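Re: [plirnholm-robotics] shop task, where we've got to

Hi all,

Quick one from me before I go home. The Jasix team spent most of the session on the shop task, so it's all sandwiches and wicker at the moment (I'm starving). The left arm is on basket duty and the wrapped sandwich is the item we're still tuning – the grip goes on the wrap down at the base, and I'd love opinions on how hard we ought to squeeze.
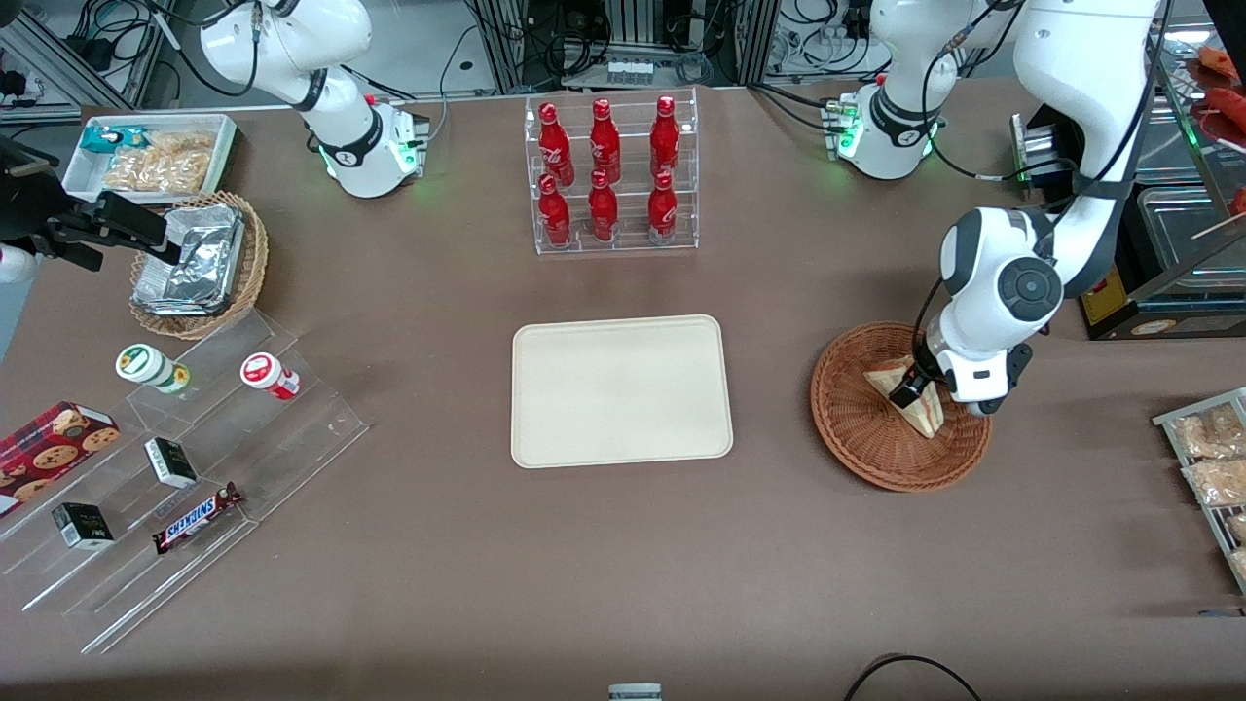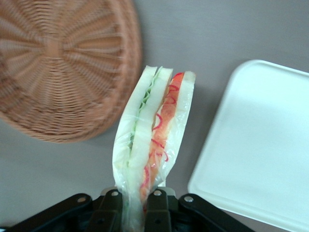

Lockyer wrote:

> Softer than you think! We ran 12 goes with ours and film slides a bit before it holds, so close slowly and wait a moment before lifting. Are you going for the sandwich on its own in August, or the full order with a drink as well?

Full order, if we can get it steady! Closing slowly sounds sensible, so I'll put a pause in before the lift – 2 seconds to start with – and post the new settings to the list. Does anyone still have the old grip script? Mine stops at line 118 and I can't find the rest anywhere.

Cheers all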